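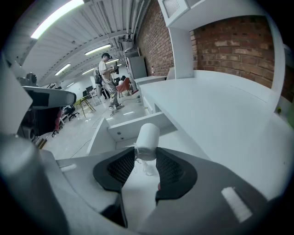

How many titles can the Prinik player hold before the older ones have to be removed?

The internal drive holds 200 feature-length films at the standard setting. Trailers and adverts are kept in a separate area and do not count towards that figure.

Section 3: Loading a film and building a programme

Applies to Prinik players fitted with the Mendel library software. Read Section 2 first if the player has not yet been connected to the projector and the sound processor.

Before you start

You will need the delivery drive from the distributor, the unlock key for the film (normally sent by email) and the manager's passcode. The passcode set at the factory is 991. Change it under Settings > Users before the first public screening.

Loading the film

1. Switch on the player and leave it until the Library page appears.

2. Push the delivery drive into the front bay until it clicks. The light beside the bay turns green.

3. Choose Library, then Load from drive. The films on the drive are listed by title and language version.

4. Tick the version you want. Dubbed and subtitled versions of the same film have separate entries, and the songs may be subtitled in one and not in another. Check the label against your booking sheet.

5. Press Load. A long feature can take over an hour.

6. When the word Checked appears beside the title, press Eject and wait for the light to go out before pulling the drive.

Caution: Do not remove the drive while the light is flashing. The film will have to be loaded again from the beginning.

Adding the key

7. Copy the key file to a memory stick and plug it into either of the ports below the screen.

8. Choose Keys > Import. The start and end times of the booking are shown next to the title.

Note: Keys are made for one player only. If the message "Wrong player" appears, send the serial number to the distributor and ask for a new key. The serial number is on the plate at the rear.

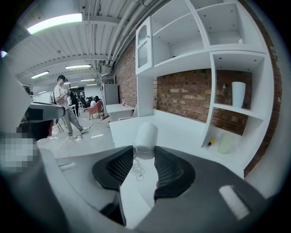 With the key in place, the film can be put into a programme along with its trailers, certificate card and interval.

9. Choose Programmes > New and type a name. Use the film title and the screen number so that staff can find it quickly.

10. Drag the items into the order you want them shown.

11. To add an interval, open the feature and choose Insert break. Many Hindi and Tamil films carry their own interval card — place the break straight after it, never before.

12. Add the house light cues. The player comes with Half, Down and Full already set.

13. Press Save, then Test. The player runs the first few seconds of each item and reports anything that is missing.

Note: Programme names are limited to letters, numbers and spaces.

Caution: A programme left in Test will not start on the timer. Press Finish test before leaving the booth.

If the programme will not start, check the clock under Settings > Time. Players moved between sites, such as the one at the Cosdale screen, must be set to the right time zone or the key will be refused. If the fault code is 800 or higher, note it down and contact Ackroyd, who handle all repairs.

Section revised 2019-05-09 by Marianna Duda. Continue to Section 4 for timers and repeat showings.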